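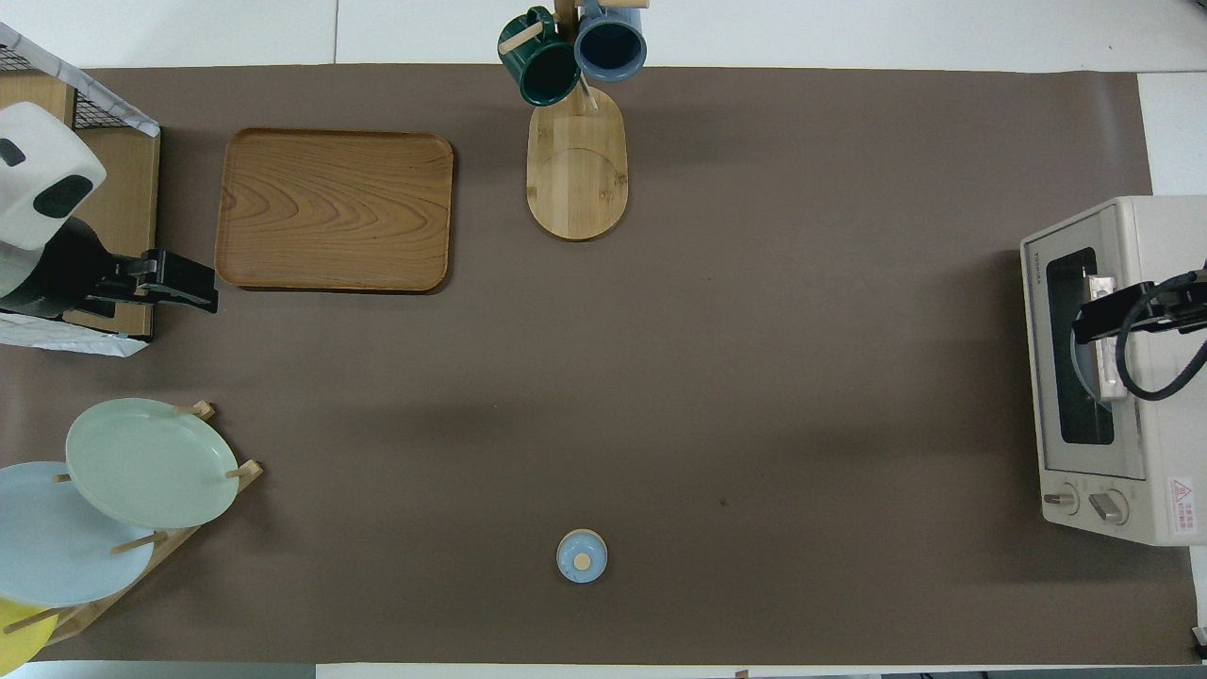 Norbert Kocsis had expected a longer wait for the early bus link, and told passengers at Grelton Airport that an arrival before the first departures was the change he had asked for most often.

Home Flights Getting Here Parking News Contact

Search this site Enter keyword Go

Grelton Airport adds early coach service from April

Grelton Airport will have a direct coach link to the town centre from April, run by the local operator Lirutix. The first coach leaves the central bus station at 4 am and reaches the terminal in time for check-in on the morning flights. Until now the earliest public transport arrived after bag drop had closed for two of them.

The coaches will stop at Brurkorer Road and the railway station on the way. Tickets can be bought from the driver or at the Lirutix desk in the arrivals hall. Folding bikes travel free — full-size bikes must be booked the day before.

Norbert Csizmadia, head of ground transport at the airport, said: "Staff on the early shift have been sharing taxis for years. They can use this service on the same terms as passengers, and we expect them to fill a good part of the first coach."

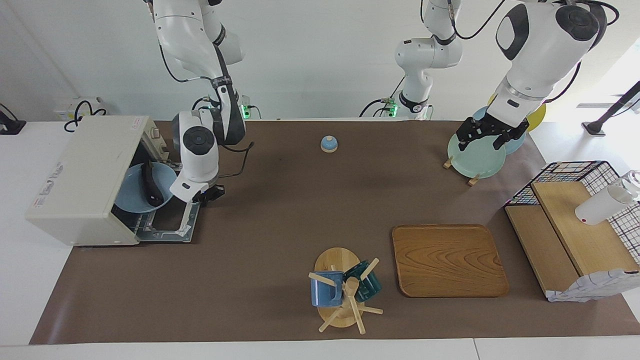 Changes to parking and pick-up

The coach stand will take up the north end of the short-stay car park. Almost 559 spaces remain open to drivers, and charges stay as they are. The pick-up area moves to Level 3, next to the lifts. Blue Badge bays are not affected.

Passengers with enquiries about the coach timetable should contact Lirutix directly.

Related news
Rojanasak to reopen terminal café
Security lane works: what to expect
Summer timetable published
Lost property desk: new opening hours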